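Shower set, part two: fixing heights, the bar and the hose

The first part of this covered stripping the old mixer and moving the pipe outlets. Several readers wrote to ask for the dimensions I left out, so they are given here along with the rest of the installation.

The set is a Lovik in dark gray. I wanted a surface-mounted unit. The wall behind has a block core and I did not want to chase it any deeper than the plumber had already done. Surface mounting also means that the cartridge can be replaced without touching the tile. The old one was recessed, and replacing that cartridge involved a pry bar and two cracked tiles, for which I never found a match.

Fixing heights first. The manufacturer's sheet gives a range for the mixer and leaves the rest to the installer. I worked backwards from the hand shower. The top of the bar should be reachable by the shortest person in the house without stretching, and the hose should hang without lying on the floor. With a longer hose the second condition becomes difficult, so I settled the hose length before drilling anything. The one in the box was too long and has been swapped for a shorter Doston hose with the same thread at both ends.

The two wall connections were out of level by 8 mm after the pipe work was finished. Eccentric unions will absorb that, and the ones supplied had enough travel. The procedure is to wind both in by hand, set the level across the outer faces, and turn them toward each other a little at a time. If only one is turned, the center distance goes out and the mixer nuts will start cross-threaded. I used PTFE tape on the first fit, had a weep on the hot side, and redid both with hemp and paste. Both have been dry since.
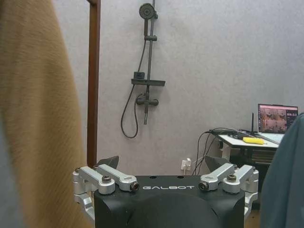
The wall brackets gave more trouble than the mixer. The template supplied with the set is printed on thin paper, and it had stretched or been printed slightly off scale, so the hole centers did not agree with the brackets themselves. I measured from the parts and threw the template away. Anyone fitting the same set should do this before marking the tile.

For the holes I used a diamond core bit from Vlček, kept wet with a sponge, started at an angle and brought upright once it had cut a crescent in the glaze. Masking tape helps with the marking but does very little to stop the bit from wandering. Hammer action stays off until the bit is fully through the tile. The plugs are 40 mm long and sit entirely in the block, past the tile and adhesive. A plug that expands inside the tile layer will crack it, sometimes weeks later.

Each hole got a small amount of neutral-cure silicone before the plug went in. Acetic silicone smells of vinegar and I avoid it near metal finishes. The cover plates were then bedded on a thin bead around the top and sides, with the bottom left open so that any water that gets behind has a way out.

Valter Figueiredo asked in the comments whether a dark finish shows limescale. It does. Our water is hard, and droplets left to dry leave a pale ring that is far more obvious on gray than on chrome. A squeegee takes care of the wall, and a microfiber cloth over the mixer body and the bar takes less than a minute. Descalers are a bad idea on this coating unless the label permits them. I use diluted dish soap and nothing else, and so far the finish has not changed.

Ruby-Lee Donnelly suggested an inline filter at the mixer inlets. I had already fitted the mesh washers that came with the unions, and after 10 days I took them out to look. There was grit in the cold one, presumably from the pipe work, and nothing in the hot. Both were rinsed and put back. I will check them again in August.

The whole job, including the plumber, the set, the replacement hose and an Irkano thermostatic cartridge kept as a spare, came to 2,790. The plumber was the largest item by a wide margin. The spare cartridge could have been left out, but the last one was discontinued when I needed it.

Still to do: the silicone joint between the wall and the floor, which I have left until the grout has fully cured, and a hook for the squeegee.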